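Part 2: Setting up your desktop file holder

By now you should have your paper sorted into heaps (that was Part 1) and a cup of tea going cold somewhere. In this part we put names on things and give every folder a slot. I set mine up on a Friday afternoon at Costodley, with the phone off the hook, and it was a much nicer job than I'd been dreading!

What you need

A desktop holder with upright slots
Card folders in more than one colour
A thick black marker
Sticky notes in two colours
Small yellow tabs or dots
A pencil and some scrap paper

Lettering the folders

1. Decide on your headings before you take the lid off the marker. Keep them short. I started out with "Personnel and Payroll Matters" on my scrap paper and I'm very glad I stopped there.

2. Lay the folder flat with the opening away from you and pencil the heading lightly down the left side, one letter under the next or turned sideways, whichever you find easier to read.

3. Go over it in marker, in capitals, nice and big. Press firmly and don't rush the curves.

4. Leave it open on the desk for a minute or two before you stack anything on top.

CAUTION: Marker goes through thin card. Take the papers out first, or slip a bit of scrap inside. I once put a lovely black F on the back of a Renaud invoice and had to ring up and ask for another copy.
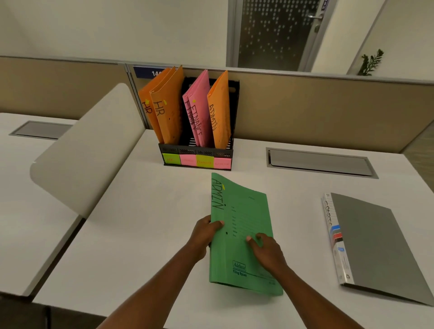
Colour is where people get in a tangle, me included, so do have a think before you buy a big pack. My first plan was one colour per department and no exceptions, and then of course the orange ones ran ahead of the others and I used what I had. You'll notice there's a green ADMIN folder in my hands and an orange ADMIN already in the holder, and I manage perfectly well with the pair of them, as the word down the side is what I read. If you're fussier than I am, pick your colours now, write them on the scrap paper and stick to it. Pink for finance has worked nicely for me.

NOTE: The printed lines on the cover are there if you want them. I fill in the year and leave the rest blank.

Adding the tabs

5. Stick one small yellow tab up by the top of the lettering on each folder you open every week. Leave the others bare.

6. When a folder stops being a weekly one, peel the tab off and use it on another. Mine survive about 6 moves before the sticky gives up.

Loading the holder

7. Stand the holder near the back of the desk, where you can reach it without getting up. Mine used to live by the window and I knocked it with my elbow daily.

8. Put one sticky note on the front for each slot, swapping colours as you go along – two the same side by side and your eye slides straight past the join.

9. Pencil the slot name on the note to begin with. You'll change your mind at least once (I moved the Ketau paperwork twice in the first week).

10. Take a folder in both hands, tip it back a little and lower it in, lettering towards you. Go one at a time and keep the next folder flat beside you on the desk.

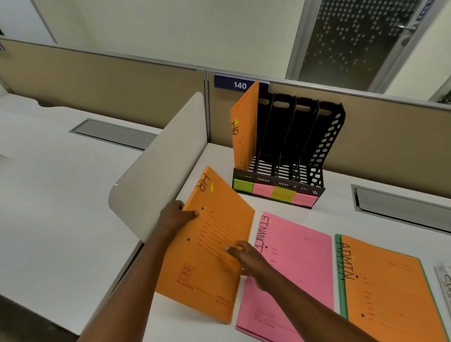
Steps 9 and 10: HR folders in hand and in the left slot, with FINANCE lying ready on the desk.

11. If two folders share a heading, keep them together, with the one you use most in front.

CAUTION: Don't force a fat folder into a slot. The card bends at the bottom corner and after that it never stands up properly again. Split it into two folders and letter both.

NOTE: Folders do lean a bit when the holder's only half full. I leave them to it, and they straighten up as the slots fill.

If something isn't right

The headings are hidden: the folders are in back to front, or you've written too low down. Turn them round first before you start relettering.

The sticky notes keep dropping off: wipe the front with a dry cloth and press the notes on again. If they still won't stay, a strip of clear tape along the top edge does it.

You've run out of slots: have a look for anything you haven't opened since September. My old Renard correspondence went into a box under the desk and I haven't missed it yet.

Part 3 covers the box under the desk.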